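Home & Kitchen > Guides & Manuals > Dehumidifiers
6 min read

Ploller 346 Dehumidifier: Section 2, Setting Up and First Run

Section 1 dealt with unpacking. If you skipped it, the loose thing rattling in the tank is the drain hose, and the tape on the float is meant to come off.

Before you start

The Ploller 346 is a machine that takes water out of the air and puts it in a bucket. It will then beep at you until you empty the bucket. Everything else in this section is detail, but some of the detail will save you a damp carpet.

CAUTION: Stand the unit upright for two hours before switching it on. Landico's drivers are asked to carry it upright. You may draw your own conclusions about the van.

CAUTION: Do not use an extension lead. Do not use two extension leads either, which the service desk would have thought was covered by the first sentence.

2.1 Choosing a spot

1. Pick a hard, level floor. The unit has castors and, on a slope, ambitions.
2. Leave a hand's length clear behind the rear grille and twice that above the top vent.
3. Keep curtains, coats and drying towels away from both.
4. Check that the tank can slide out at the front without hitting a table leg. You'll be doing this daily for most of February.

NOTE: The worst spot in the house is usually the corner where it looks tidiest. 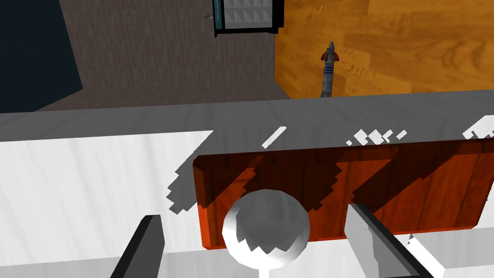

Kitchens are the hardest rooms to judge, as the humidity shoots up when the pasta goes on and drops again by the time you've found the manual. Don't chase it. Set the dial to the middle mark and leave it alone for an evening. The machine also deals only with air it can reach, so a few habits help. A wooden cutting board laid flat on a marble worktop, like the reddish-orange one here, has no air getting to its underside; stand yours on its long edge after washing up and both faces will dry at the same rate. The same goes for trays, bread bins and anything else with a flat bottom and a cold surface under it.

2.2 First run

1. Slide the tank in until it clicks. If it doesn't click, it isn't in, however much it looks in.
2. Plug the unit directly into the wall socket.
3. Press POWER. The display shows two dashes, then a number. The number is the humidity in the room, as a percentage, and is not a score.
4. Press MODE until the leaf symbol lights. This is Auto, and most owners never leave it.
5. Turn the dial to the middle mark.
6. Leave the unit running overnight.

The fan will start at once and the compressor a few minutes later, with a noise like somebody moving a wardrobe in the flat above. This is normal. A noise like somebody dropping the wardrobe is not, and you should switch off and ring the service desk.

NOTE: The tank may be nearly empty on the first morning, particularly if the room is cold. Give it another night before writing the letter.

2.3 Drying more than one room

The 346 is rated for a single large room. It will manage a hallway and a bedroom at a pinch, if the doors between them are left open and you're patient. Move it towards the damper end every couple of days. Mihret Habte, who tested the early units in a basement flat, recommends marking the good positions on the skirting board in pencil. Her landlord does not.

If a window is open, the machine will attempt to dry the outdoors. It is persistent and will run up a bill doing so.
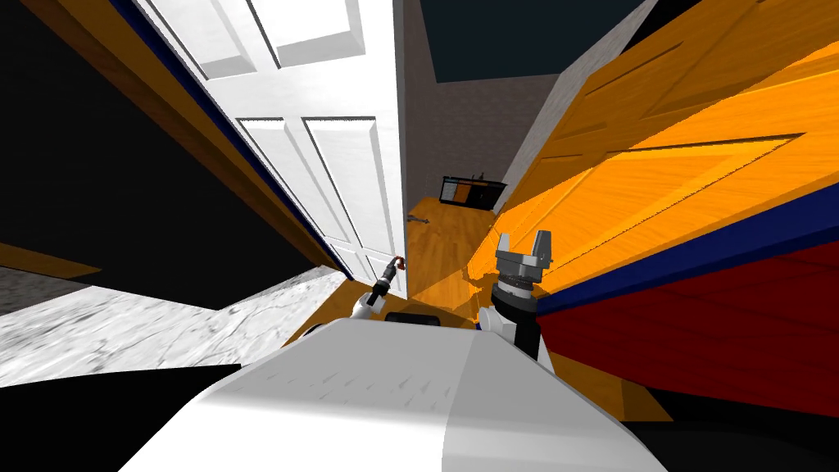

Can I leave it running while I'm out?

That's fine in Auto mode, provided the tank is seated and the vents are clear. The float switch stops the compressor when the tank is full, so an ordinary day at work or a weekend away will do no harm. For longer absences fit the drain hose (see 2.4), or switch the unit off at the wall.

2.4 Fitting the drain hose

1. Switch off and unplug.
2. Remove the round rubber bung at the back. It will roll under something. Keep looking; you need it later.
3. Push the hose on to the spout as far as it goes.
4. Run the hose downhill all the way to the drain. Water has never been persuaded otherwise by this product.
5. Plug in, run for an hour, and feel along the floor beneath the spout.

CAUTION: Never lift the unit with the hose attached.

2.5 If the display shows E2

E2 means the room is too cold for the coil. Warm the room or wait. Pressing POWER repeatedly will not warm the room.

For any other code, note it down along with the serial number from the label inside the tank bay, and quote both to the Landico service desk. Ask for Gadisa Tsegaye if it concerns the hose.

Next: Section 3, Cleaning the Filter

Get new guides and spare-parts offers by email. Unsubscribe whenever you like.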